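Strata newsletters. Ours comes out every April and every year it's the same fight, paper or email, and every year I'm on the paper side and every year I lose. Fine. But I want to say why, properly, once.

First thing. An email is not a notice. An email is something you scroll past at 7 in the morning lookng for the one from your kid's school. A sheet of paper under the door is a notice. You have to bend down and pick it up. You've read half the headline by the time you've stood up again.

I lived in a building on Prudard Street before this one, 25 units, and we knew when the water was going off. Always. Because there was a sheet taped up by the letterboxes, in texta, with the time on it. Here we've got an app. The app told me the water was off at ten past four. Water had been off since lunch. Shampoo in my hair.

And yes I know, the trees. I did the sum. Four pages, 8 newsletters' worth for the whole life of the current manager, it comes to less paper than the Pesport catalogue that turns up whether I want it or not. No one is proposing we save the planet by cancelling Pesport.

The other argument is cost. Last year's printing was $688. Last year's garden lighting, which lights up a hedge, was $2096. I like the hedge. I don't think the hedge needs to be seen at 2 am.

What really gets me is who drops off. Arsen Hrynyshyn on the ground floor is the longest-standing owner in the place and he hasn't got a smartphone and doesn't want one. He used to read the newsletter with a biro. Corrections in the margin, spelling mostly, then back in the manager's box. Some of them were rude. All of them were right. Now he finds out about meetings from me, in the stairwell, usually the day after. That's an owner with a vote who's been quietly switched off, and the neighbours who'd never dream of locking him out of the building have locked him out of this without noticing.

I'm not against the app for people who like apps. Keep it. Book the barbecue on it, complain about the bins on it. Just also print the thing. Hutsuliak Print on the corner will do it same day, folded, and I'll walk it round the floors myself, I've said so in writing twice (by email, I'm aware). 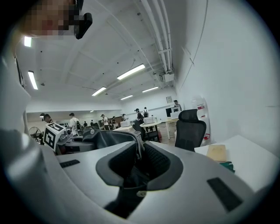

So that's my vote for this year, paper, again. Put it in the minutes and then print the minutes.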